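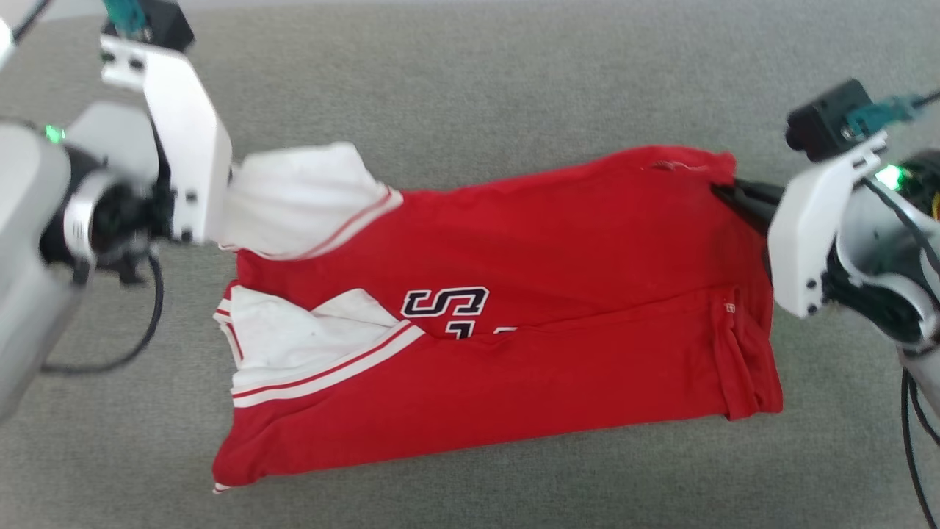 What time is check-in?

Three in the afternoon until nine at night. If you arrive earlier you may leave your bags in the front hall and walk into Brulley for lunch. If you arrive later, call us before nine and we'll put your key in the tin box by the side door and text you the code. Calling us after nine also works, in the sense that someone will answer, but they won't be at their best.

Print this page | E-mail this page

Filed under: Your Stay > Before You Arrive > Common Questions

How old is the house?

Tomoana House was built in 1904 for a dentist with five daughters, which accounts for the number of bedrooms and possibly for the thickness of the doors. It was a boarding house for a long stretch after that, then a school of bookkeeping, then empty. The plumbing has been replaced. The floors have not, and they slope toward the lake. Round objects left on the nightstand in the Corner Room will be found under the radiator.

Is there an elevator?

No. There are two flights to the second floor bedrooms and a third, narrower flight to the Attic Room. We will carry your suitcase up. We would like it noted that "just one small bag" has meant many things over the years. If stairs are a problem, ask for the Garden Room, which is on the ground floor and has a walk-in shower and its own door to the porch.

What's for breakfast?

Eggs, toast, oatmeal, fruit, and whatever Takumi Yagi felt like baking. He has run the kitchen since we reopened and he does not take requests, though he has been known to respond to flattery about the cardamom rolls. Breakfast is served from 7:30 to 9:30. Tell us about allergies when you book, and tell us again when you get here.

Coffee is out from six. It is strong. There is hot water next to it for people who want to make it less so, and Takumi would prefer to be out of the room while you do that.

Can I bring my dog?

One dog per room, in the Garden Room and the Corner Room only. Dogs stay free in the off season and pay $20 a night the rest of the year. They're welcome on the porch and in the front parlor but not in the dining room, where there was an incident with a ham. Please don't leave your dog alone in the room. He will tell everyone that you have gone.

We can't take cats. We already have one, and she has made her position clear.

Do you have laundry?

There's a washer and dryer in the basement, free for guests staying three nights or more. Soap is on the shelf. The dryer is a Zotel that came with the house and has two settings, "Warm" and "Regret," the second of which is our own label. Use the first one.

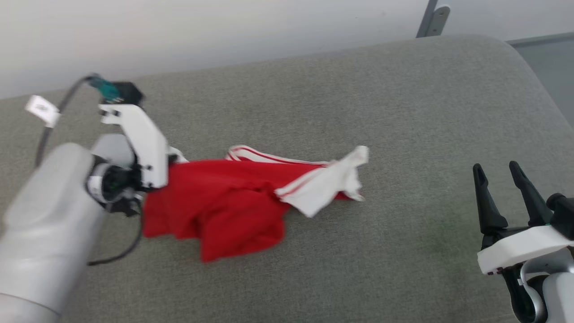

If you're only here for a night or two and something terrible has happened to your one good outfit, ask at the desk and we'll run it with the sheets. White things go in with other white things. Anything that says dry clean only is between you and the cleaner on Mill Street, who closes at five and has never been persuaded otherwise.

How do I get down to the lake?

By the steps behind the garden shed. There are 373 of them, and they are the same number going back up, a point that guests seem to discover fresh every summer. There are benches at the landings. If you'd rather drive, the public beach lot is 4 miles by road, and parking there is free after five.

We lend out towels, two folding chairs and a beach umbrella with a slight lean. Please bring them all back up with you. The umbrella spent most of one August at the bottom and had to be fetched by rowboat.

Is there Wi-Fi?

Yes, and it's good on the ground floor. On the second floor it's fair. In the Attic Room it comes and goes with the wind, and people who book the Attic Room generally say that's why they booked it, at least until the second evening. The password is on the card by your bed. Cell service is best at the end of the driveway, next to the mailbox, where you may have to wait your turn.

Can I charge an electric car?

We have one Tronar charger by the garage. It's first come, first served, and it's slow, so plan on leaving the car overnight. Please move it after breakfast if somebody else is waiting. Please also don't leave notes on other people's windshields. Come and tell us and we'll be the ones to knock.

What is your cancellation policy?

Full refund up to seven days before arrival. Inside seven days we keep the first night, unless we manage to fill the room, in which case you get that back too. Weather is not grounds for a refund. It rains here. The parlor has board games, several of them complete.

Do you host weddings?

Small ones, in the garden, between May and the end of September. We can seat forty outdoors, or twenty-four in the dining room if the sky turns. No fireworks, no amplified music after ten, and no releasing of anything alive. For dates and prices, use the contact form and put "wedding" in the subject line so it doesn't end up with the plumbing estimates.

Prices and policies last updated March 2024.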